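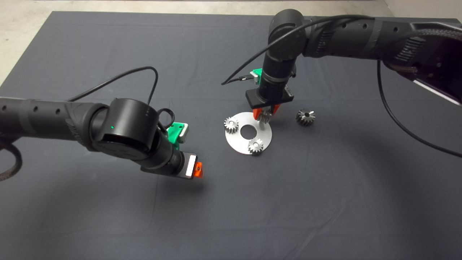

The round plate and the small spur gear over the gray cloth.

Idurel-list: bench and small gear work
Message 238 in thread archive, July
Subject: Re: Working surface for the Mabula gear set
Previous by thread | Next by thread

On the Idurel list, a member in the Fesine group wrote:

> I have the Mabula set out of its box and want to put it together on
> the dining table. The table is bare wood with a hard finish. The big
> round plate slides on it if I so much as touch it, and the small gears
> roll off when I set them down on edge. I tried a rubber mat, but it
> grabs the plate so well that I can't turn it without lifting it.
>
> Two questions. What do people put under the parts? And should I worry
> about light scratches on the plate? I can see a few under the lamp
> and I don't know if I should polish them out before I go further.

I use a cloth. Mine is dark gray, woven, and big enough to cover most of the table. I tried a white one first and kept losing sight of the edge of the plate. On the gray the rim is easy to find, and so is the hole in the middle, where the cloth shows through.

It doesn't have to be ironed. A few soft creases do no harm as long as you don't have one right under the plate. Flatten that part with your hand before you put the plate down. If a fold is trapped under one side the plate will rock, and you will think the plate is bent. I took mine back off and checked it against a straightedge twice before I figured out it was the cloth.

Avoid anything with a loose pile. I had a piece of old towel down for a while and was picking lint out of teeth for an evening. A tight weave is better. Shake it out before you start and run a lint roller over it.

For the small spur gear, hold it on edge with the teeth toward the plate when you bring it over, and go slowly. Don't set it down on the plate while you look for something else. Get the next part ready first. 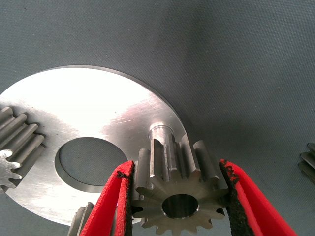
On the scratches, I would leave them alone. Fine machining marks are normal on a plate like this, and faint scratches next to them are hard to tell apart until you move the light. A lamp right above makes it worse, with one area going almost white and the rest looking dull and mottled. Put the lamp low and to one side and look again. If your fingernail doesn't catch, there is nothing to fix.

What I would check is the hole. Run a fingertip around the inside wall and then around the top edge. It should feel smooth all the way. If there is a burr, take it off by hand with fine paper. I used 3,000 grit from Irkus and it took a few minutes. Wipe the plate afterward and keep the dust off the cloth.

Do the same around the outer rim. The narrow bevel there collects grit.

There is an older thread on cleaning gear teeth, starting at message 11, that covers brushes and solvents better than I can. Someone there also asked about storing the plates flat and I don't think it got an answer. I keep mine in a drawer with paper between them.

Let us know if the cloth stops the sliding. If it doesn't, try a heavier weave before you go back to rubber.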